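Home | Issues | Articles | Authors | Search

29 March 2025
Sunil Dewan

4. Surface lightness and glare in shared reading rooms

4.1 Background to the measurements

The lighting surveys described in Section 3 treated each reading room as a single volume with one average illuminance. That treatment is adequate for checking compliance with a design target, but it says little about what a reader experiences at the desk. Two rooms with the same average value can differ widely in the amount of light returned to the eye by the work surface, and this returned light competes with the page. The present section therefore considers the desk and the wall behind it as a pair, and examines how the difference in lightness between them relates to reported discomfort.

Two sites were used. The Wollville reading room has windows along one long side and pale desks set against painted walls. The Rulside room is lit almost entirely from the ceiling and retains its original dark desks. Both rooms are open to the public without booking, and both were surveyed in September under normal opening hours. A third site, Dustum, was surveyed for illuminance only and is left out of the analysis here.

4.2 Procedure

Illuminance was measured on the horizontal plane at each desk position with a cosine-corrected meter placed flat on the surface. Luminance was then measured from the seated eye position, first toward the center of the desk and then toward the wall at the height of a reader's resting gaze. Each reading was repeated 3 times and the median was kept. Positions in direct sun at the time of the visit were measured again later the same day, and the later value was used.

Questionnaires were handed out at the entrance of each room and collected on exit. Of 1,000 forms distributed across the two sites, 973 were returned. Forms that did not state a desk position could not be matched to a luminance reading and were removed, leaving 707 for analysis. The removed forms did not differ from the retained forms in the reader's stated age group or length of visit. The discomfort item used a five-step scale running from "not noticeable" to "could not continue." Readers were also asked what kind of material they had been using, with paper and screen recorded separately.

4.3 Desk and wall as a pair

The ratio of desk luminance to wall luminance was computed for each position. A ratio near one indicates that the two surfaces are of similar brightness to the seated reader, while a high ratio indicates a bright desk against a darker background. The ratio was preferred to the simple difference, as the latter depends strongly on the overall light level and would have made the two rooms hard to compare.

At Wollville, discomfort rose with the ratio among readers using paper. The effect was small at low illuminance and became clear at the window positions. Readers using screens showed a weaker relation, and in their case the wall luminance alone was the better predictor. We take this to reflect the more upright head position of screen users, who look across the desk and toward the wall for much of the visit.

At Rulside, the ratio was below one at every position and no relation with discomfort was found for either group. Complaints there concerned reflections of the ceiling fittings in glossy paper – a separate matter from the one examined here. 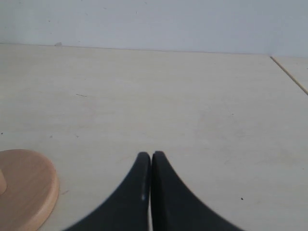 Figure 4. A pale, cream-white tabletop against a light gray-blue wall.

These results are in partial agreement with the desk study of Bhuiyan, in which pale surfaces were rated as less comfortable only when the surrounding walls were dark. The Wollville walls are not dark, yet the relation was still present at the window positions. One explanation is that side light reaches the desks at a steeper angle than it reaches the wall, so that the ratio increases even where the two finishes have similar reflectance. Reflectance values taken from paint charts would miss this entirely.

4.4 Limits

The luminance readings were spot values and do not capture change over a visit. Cloud cover varied at Wollville during the survey, and a reader who stayed for several hours may have rated a condition that was present for only part of that time. Age was recorded in broad groups only, and no check of eyesight was made. The questionnaire also did not ask whether the reader had chosen the desk or had taken the last free one, a factor likely to affect tolerance of glare.

The analysis further assumes that the desk surface is mostly uncovered. Papers, bags and laptops reduce the visible area of the surface and change its average luminance – in some cases by more than the difference between two finishes. Section 5 returns to this point using the desk occupancy records.

Contact | Copyright Sunil Dewan | Back to top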